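Ticket 3716 — Las mesas del comedor salen naranjas al imprimir el catálogo
Estado: resuelto
Producto: Eser (módulo de color e impresión)
Abierto por: taller Asau, muebles a medida

Mensaje inicial
¡Hola, equipo! Llevamos desde diciembre montando el catálogo nuevo con Eser y estamos encantados, pero tenemos un problema con las maderas oscuras. En pantalla el nogal y la caoba se ven preciosos, profundos, con su punto rojizo. En cuanto exportamos a PDF y lo mandamos a la impresora, todo vira a naranja calabaza. Los blancos y los grises salen bien. Imprimimos en papel mate Kokero a 600 ppp.

Lo que ya hemos probado
- Limpieza de cabezales, dos veces.
- Otro rollo del mismo papel.
- Exportar en JPG: sale igual de naranja.
- Imprimir desde otro ordenador: sale igual.

Respuesta de soporte
¡Gracias por tanto detalle, así da gusto! Que los neutros salgan limpios y solo se muevan los rojos oscuros nos hace sospechar del perfil de color más que de la tinta. ¿Nos mandáis el registro de exportación? Está en Ayuda > Diagnóstico > Guardar registro.

Respuesta del taller
Adjuntado. Hay una línea que se repite en todas las páginas con madera:
AVISO 3445: perfil de destino no encontrado, se usa el predeterminado

Diagnóstico
¡Bingo! El aviso 3445 aparece cuando el documento apunta a un perfil de papel que ya no está en la carpeta. Al pasar a la versión 2, Eser cambió el nombre de esa carpeta y los perfiles instalados a mano se quedaron en la antigua. El programa tira entonces del perfil para papel brillante, que en mate se dispara justo en los marrones rojizos.

Pasos para corregirlo
1. Cerrad Eser por completo, también el icono de la bandeja.
2. Copiad los perfiles de la carpeta «Perfiles» a «Perfiles de salida».
3. Abrid el documento, id a Color > Destino y elegid el perfil Kokero mate.
4. Activad la vista previa de impresión con una imagen que tenga madera rojiza oscura y también blancos y negros. Render con la mesa marrón rojiza y las piezas blancas y negras del brazo Franka Emika.

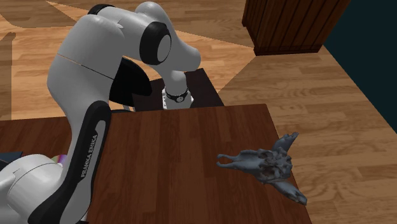 5. Imprimid una tira pequeña antes de lanzar el catálogo entero. Dejadla secar y comparadla con una muestra real, con luz de día si puede ser.

Resultado
17 de febrero. ¡Funciona! El nogal vuelve a ser nogal y la caoba tiene otra vez ese fondo granate que tanto nos gusta. Hemos reimpreso casi todo el catálogo y el aviso ya no sale en el registro. Solo la mesa Nyaga nos queda un pelín oscura, pero la foto original ya venía así y la vamos a repetir.

Nota de cierre
Pasamos el cambio de carpeta a desarrollo para que el instalador mueva los perfiles por su cuenta. Si el aviso vuelve a aparecer, responded en este mismo ticket y se reabre.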